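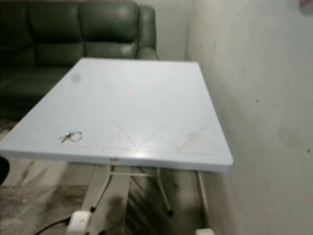
Last modified: 26th June

To: rilulow-users
From: Marites Maglaya
Subject: Re: Open day, key pickup station

Amna Marwat wrote:
> Which table did Nwosu use for the key task at Climholm?
> We want the same setup for our visit. Also, what was the
> speed cap on Oro?

Amna,

White folding table, far edge running along the green leather sofa. The top is smooth and reflects the overhead light. A key is thin and the ring lies flat on the surface, so the grasp height has to be set closely. Keys go on the near left part of the top.

Oro was capped at 100 mm/s on approach and 200 mm/s in free motion. Grasp timeout 2000 ms. We ran 8 trials per visitor group.

Config is in the Rilulow repository under demos/keys. Send me your table height before you load it.

Marites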